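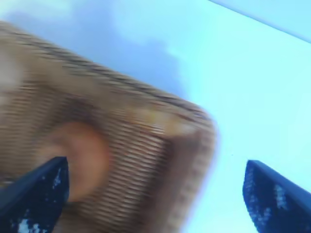
Kurkico Storage Basket, Tan

I've had two of these at home since January and I'm still finding new jobs for them! Mine hold scarves and dog leashes by the front door (Arkley, our beagle, knows exactly which is his). I sell them singly or in a set of 3, and the set ships nested, so the box is smaller than you'd expect.

Price: $31 each, $92 for the set
Care: wipe with a dry cloth, keep out of the rain

Want a lid? Email me first, I only have a few left.

Uldis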